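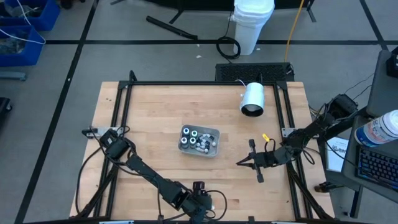
Hirkside, January

Butcher-block care is a small subject with a lot of products in it. I have used the Jalali board and counter oil for three winters on my kitchen counter, an end table and two cutting boards, and last fall I bought the Conora wax to see if it would do the job better. This is a review of the wax, with the oil for comparison.

Conora comes as a soft paste in a flat tin. The label lists mineral oil and beeswax and nothing else. It smells faintly of honey when you open it, and the smell is gone by the next morning. The tin I bought holds enough for my counter three times over, with a little left for spoons.

Putting it on is easy. I washed the counter with dish soap, let it dry overnight, and sanded the rough patch by the sink with 220 grit. Then I rubbed the wax in with an old T-shirt, working along the boards, and left it for seven hours. The instructions say to leave it for "several hours or overnight," and I would go with overnight in a cold house. At seven hours the end grain was still a bit tacky and needed a second wipe.

The finish is a low sheen, less yellow than I expected. On maple the color hardly changed. On the end table, which is walnut, it went darker and stayed that way. Jalali oil gives a deeper color on both, but it needs a new coat every month in my kitchen. The Conora coat beaded water well for about ten weeks, and then the area in front of the faucet began to look dry.

Heat is the weak point. I put a mug of coffee straight down on the counter the day after waxing and got a dull ring. It buffed out with a little more wax, but it took a while. The oil has never done that.

Parvaneh Farahani, who rents the unit above mine, tried the same tin on an older counter with open seams. She found that the paste packed into the gaps and turned white, and she had to pick it out with a toothpick. If your boards have started to separate, warm the tin in a bowl of hot water first and use less of it. Filling the seams before you wax is better still.

The lid is also a nuisance. It fits tight and has no lip, so with waxy fingers I ended up using a spoon handle to get it open.

I will keep using Conora on the counter and the cutting boards. The walnut table is going back to oil, mostly for the color. Four stars out of five, with the missing one split between the coffee ring and the lid.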